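Serving tray

A serving tray is a shallow, flat-bottomed carrier used to take food and drink from one place to another, or to keep small items together on a table. Most have a low rim that stops things sliding off. Rectangular trays are the usual form in homes – round ones are more common in bars. 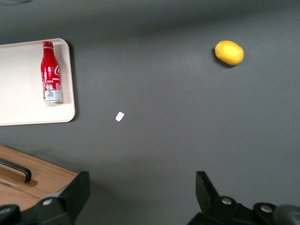

A cream-coloured tray with rounded corners, holding a red Coca-Cola bottle on its side.

Use

Bottles are normally carried upright, near the middle of the tray. A bottle laid down may roll, and a low rim will not always hold it. Loose fruit such as lemons is better put in a bowl first. Trays for daily use are often kept upright in a cupboard or beside a drawer cabinet. 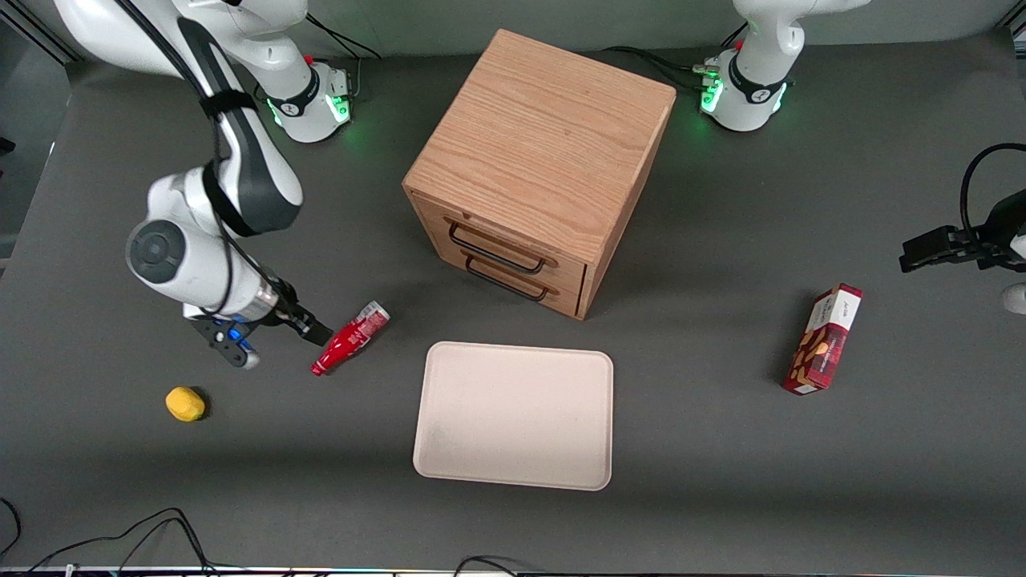 Yayra Asamoah has argued that the rim matters more than the size, and that a large tray with hardly any edge is "only a board with good manners".

Care

Smooth trays are wiped with a damp cloth and dried before stacking. Sticky marks from soft drinks come off with warm water.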